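Keep the Old Tablecloth
by Kuo-hua Au

When I moved to Sarnville, I did not have many things, but I had a tablecloth with leaves and flowers on it. I still believe a printed cloth is one of the best things a person can buy for a home. 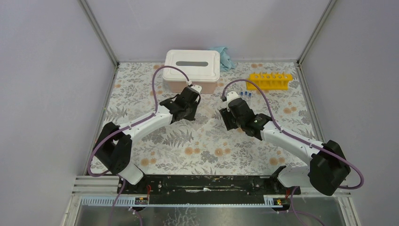

Guðlaug Bech wrote to me that a cloth only makes more laundry, and that a good table should be seen. I respect this view. In Besside, where I rented a room before, every apartment had a bare table, and the people were proud of it. They wiped it after supper and it was clean by 8 in the evening.

But I think she speaks of a good table, and many of us do not own one. Mine cost 60 dollars from a shop that was closing. It has a burn from somebody's iron and one leg is shorter. With the cloth on it, I can invite my neighbors and I do not feel ashamed. A new table of the kind she means would cost me 300 dollars or more, and I would be afraid to put a cup on it.

There is also the question of plain or printed. The magazines now like plain linen, in the color of sand. I bought one such cloth in Hjaltested. The first tea stain stayed in it, and I looked at this stain during every meal. A pattern is kinder to people who eat with children. My mother knew this well. She chose ferns, small flowers, anything busy, and she washed the cloth on Saturday night and ironed it while it was still damp.

I admit the ironing is a weak point in my argument. I have stopped doing it, except when guests come from Wokcombe, because my aunt is among them and she looks.

To Guðlaug Bech I would say, keep your table bare if the wood gives you joy. For the rest of us, I ask only that an old cloth is not thrown away for being out of fashion. Mine has been mended in 4 places, and I will put it on again tonight.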